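A visit to Ullon in September

Ullon is an unincorporated village on the east bank of the Hoxha River, about a 40-minute drive from the nearest town with a hospital. It sits inside the Township of Harix, which handles its roads, garbage collection and building permits. The last census put the population of the township at 2,189. Ullon accounts for nearly 300 of those people, and the rest live in Harix itself or on the farms along the concession roads.

I went for the township's open day, when the municipal buildings and a few private ones are unlocked from 10 a.m. until 4 p.m. Parking was in the field behind the fire hall. A printed map cost nothing and was mostly accurate, although it showed the footbridge at the north end as open and it has been closed since the spring flood.

The first stop was the township office, a brick building that used to be the schoolhouse. Tatiana Jurčo, the deputy clerk, had laid out the original survey plans on the council table. The village was surveyed in 100 lots, of which fewer than half were ever built on. The unbuilt ones are still on the tax roll under their old numbers, and that explains why the street addresses on Mill Street jump the way they do. She also had the minute books from the years when Ullon applied to become a separate village municipality. The application was turned down twice and was not made again.
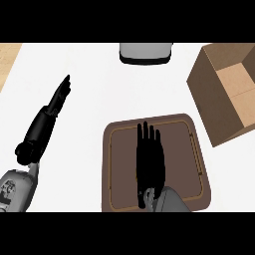
From there I walked down to the river. The grist mill burned before the war and only the foundation and part of the race are left. Eduard Procházka led the 11:30 walk along the race and went on past the dam to the old ferry landing. The ferry ran on a cable and carried wagons across to Osta, the settlement on the west bank. Osta had a railway siding and Ullon did not, so for a long time Ullon's mail arrived by boat. When the highway bridge went in farther south the ferry stopped, and Osta lost its store and then its school. There are four houses there now.

Lunch was in the basement of the United Church: chili, a bun, butter tarts and coffee. It was busy by noon and they ran out of tarts before I got to the table.

The library is one room at the back of the community centre and opens three afternoons a week. It holds 3,000 books and a local history cabinet that you have to ask for. Ľubomír Havlíček got it out for me. Most of it is newspaper clippings and church anniversary booklets, but there is a good set of photographs of the main street before it was widened, with the names of the shopkeepers pencilled on the backs.

I did not get to the cemetery or the fire hall tour. The cemetery is up the hill on the Harix road and is open all year, so it can be seen on another trip. Washrooms are at the community centre only. The gas station closes at six, and the next one is in Harix.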